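4 Fitting the mounting plate and first start

Read this section through once before you begin. You will need the mounting plate, the bag of fixings marked B, a spirit level, a pencil and a cross-head screwdriver. The Uvano label printer is supplied with its paper door taped shut. Leave the tape on until step 9.

4.1 Choosing a place

The printer can stand on a bench or hang on a wall. For wall use, pick a flat wall that can be drilled safely, away from radiators, sinks and direct sun. Allow a clear space of 17 cm above the printer so that the paper door can open fully. The mains lead must reach the socket without being stretched. Do not use an extension lead that is already feeding a heater or a kettle.

CAUTION: Check for hidden pipes and cables before drilling. If you are not sure what is behind the wall, ask a qualified person to look at it first.

4.2 Fixing the plate

1. Hold the mounting plate against the wall with its raised side facing you.
2. Rest the spirit level on the top edge and adjust the plate until it is level.
3. Mark the fixing holes with the pencil, then put the plate to one side.
4. Drill the holes and push in the wall plugs until they are flush with the surface.
5. Screw the plate to the wall. Do not tighten any screw fully until all of them are in.
6. Check the level again, then tighten.

NOTE: The wall plugs in bag B are for brick and solid block. Plasterboard needs a different type, which is not supplied.

The tabs carry the weight of the printer, so look them over before going further. A tab that has been bent or chipped in transit must not be used. Contact your Drunddale dealer for a new plate and quote part number 1472. 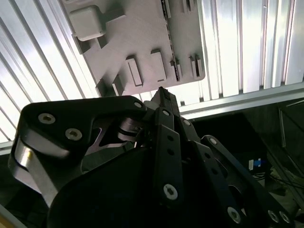

Fig. 3 Grey plate, showing the raised block, channel and row of tabs

4.3 Hanging the printer

7. Lift the printer with both hands, one on each side. Do not lift it by the paper door.
8. Offer the back of the printer to the plate, a little above its final position, and lower it until it stops. Pull gently at the bottom to check that it is held.

If the printer rocks, take it off and try again. Forcing it down will damage the back cover – this is not covered by the guarantee.

4.4 Loading the first roll

9. Remove the tape from the paper door and open the door.
10. Drop the roll in so that the labels come off the top, printed side up.
11. Pull out enough paper to pass the tear bar by 2 cm.
12. Close the door. Press on both corners until each one clicks.

CAUTION: The print head is hot after use. Let the printer stand for 17 minutes with the power off before cleaning the head.

4.5 Switching on

13. Plug the mains lead into the printer first, then into the wall socket.
14. Press and hold the power button for 3 seconds. The status light flashes amber while the printer starts and turns green when it is ready.
15. Press the feed button once. One blank label should come out and stop level with the tear bar.

If the label stops short or runs over, hold the feed button until the light flashes twice. The printer will feed several labels and measure the gap between them. This has to be repeated whenever you change to a different size of label.

If the light stays amber, the door is not fully closed or the roll is in the wrong way round. If it turns red, switch off, wait a moment and switch on again. A red light that comes back is a fault and the printer should go to a dealer.

4.6 Connecting to a computer

Install the Witari software before plugging in the data cable. On some computers the printer will not be found if the cable is connected first. Once the software asks for the printer, connect the cable and choose "Uvano" from the list. The setting called Zaki mode is for shops that share one printer between several tills – leave it off in all other cases.

Print a test page and keep it with this guide. It shows the serial number and the software version, and your dealer will ask for both.

To move the printer to bench use later on, see section 5.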